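Lustow Community Help > Home and Workshop > Gadgets and machines

Can a machine tidy up after people yet, or is it still all talk?

Muireann Mac Carthaigh
Posted June 8, 2021

Hello all, I hope this is the right section, do move it if it isn't. I look after the tea room at a small joinery shop, and I do most of the tidying at home as well, so I spend a good part of my life picking up drinks cans and cups that other people have put down and forgotten. My nephew is forever telling me that robots will be doing all this before I retire (I am 50, so they had better get a move on!). We have a robot vacuum at home, a Keltow, and I'm fond of it, but it only does floors and it sulks under the sideboard. What I would dearly love to know is whether there is anything that can clear a table. I don't mean a whole kitchen, just see a can, pick it up and put it where it belongs. Is that a silly thing to ask for? And if it can be done, why can't I buy one?

Declan Costello

No. Get a bigger bin and put it nearer the door. We did that at Lenihan and it sorted out most of the bother for 19 quid.

Kimutai Mugo

Not a silly thing to ask at all, Muireann, and I'm sorry this is going to be a long one, but it's a subject I can't leave alone. I spent six years maintaining packing machinery at Braswood before I moved over to teaching evening classes, and people ask me a version of this every term.

A factory line can handle cans all day long without any fuss, and it has done for decades. The can arrives the right way up, at the same spot, at the same moment, and the machine hardly needs to look. Your tea room is a different animal. One can is half full, another has been squashed, somebody has left a spoon in a mug, and the table has been shoved over to make room for a birthday cake. To you it's all just "clear the table", but a machine has to work out every bit of that afresh.

Where things have got to now is that a pair of robot arms on a bench can be set a small job like putting drinks cans into cups. It sounds like nothing until you think about how you'd do it yourself.
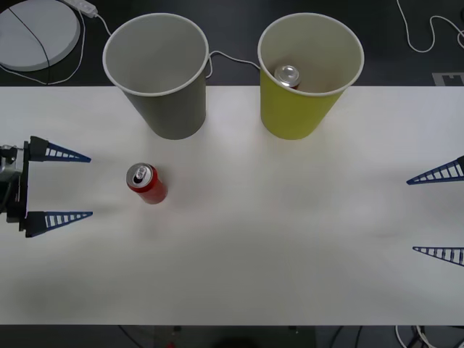 You close your fingers on the can just hard enough, lift it clear, get it over the rim without knocking the cup flying, and let go at the right moment. If it leans a bit on the way in you give it a nudge and carry on. The nudge is the hard part. A paper cup weighs next to nothing and will slide away from a clumsy touch, and a machine that has missed by a finger's width needs to notice that it has missed.

As for buying one, I wouldn't hold my breath for the tea room. Two arms and somebody to keep them going would cost far more than the tidying does, and they'd want a table to themselves. Keep the Keltow for the floors, and try lifting the sideboard on a couple of blocks so it can get out again.

Saoirse Keogh

Agree with Kimutai on most of it. My dad is 70 and would buy one tomorrow if it could do the mugs as well. Mind you, he'd only stand over it telling it that it was doing it wrong.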